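Fomby arched-handle basket: a review after one winter of use

I bought the Fomby basket in November from Trurton, who sell it as a general carrying basket. It cost 20 pounds in the natural finish. There is a larger one in the same range but I have not used it, so everything below applies to the standard size.

I wanted something to keep snacks in on a shared table. We had been using a cardboard box, which went soft at the corners and had to be replaced every couple of months. Before that it was a plastic tub with a lid, and people left the lid off and then lost it. A basket with a handle seemed the simplest answer, and I have had wicker ones before that lasted well.

Delivery was quick. The basket came in a plain box with paper round it and a card tag on the handle. There was a faint smell of hay for the first few days. A few short ends of cane were sticking out on the inside and I trimmed them with nail scissors. Anyone planning to keep bread or cloth in it should do the same, as the ends will catch.

The handle is the best part. It goes right over the top in a high arch, so you can pick the basket up with one hand and your knuckles don't touch what is inside. On my old basket the handle was too low and you had to tip tall packets over to get them under it. The Fomby handle does not fold down. This means it won't go on a low shelf, and you should measure your cupboard first if you want to put it away between uses. Mine would not fit and now lives on top of the fridge.

I have loaded it with 16 tins of soup to see what it would take. It held them, but the handle creaked when I lifted it and I would not carry that weight far. For crisps, biscuits, fruit and the odd jar it is more than strong enough. The base is flat and sits steady. My colleague Nicanor Goicoechea has the Tirkinum wire basket, which is stronger, but small packets tip over in it and the feet scratch a table unless you put felt under them. The Fomby has left no marks on anything so far.

Cleaning is the weak point. Crumbs work their way down into the weave and shaking it upside down only gets most of them out. A stiff dry brush does the rest. The tag says not to soak it. I wiped it with a damp cloth after a yoghurt leaked and it dried overnight with no staining, though I would line it with a tea towel if I were using it for anything sticky.

The colour is an ordinary tan and goes with most things. On a pale wooden table it looks tidy even when there is hardly anything left in it.

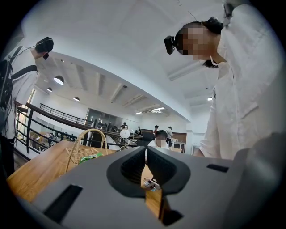
The size is about right for a table that people stand and work at. It takes a fair number of snack packets, but it doesn't take over the surface, and it is easy to lift out of the way when the space is needed. I did find that loose wrappers and other bits collect beside it. A second, smaller dish for rubbish solves that and costs very little.

One complaint about the seller. Quang Tôn, who ordered his at the same time as me, was sent the darker finish by mistake. Trurton exchanged it, but he had to pay the return postage and wait for it to be refunded. The product page also gives the height without the handle, so the real height is a good deal more than you would expect. I have written to them about this and the page has not been changed.

I also looked at the Chiba seagrass basket before buying. It is softer and cheaper, but the one I handled in the shop sagged when it was lifted and I doubt it would keep its shape. If you only need something to stand in a corner it would do.

I would buy the Fomby again. Four stars, with one off for the crumbs.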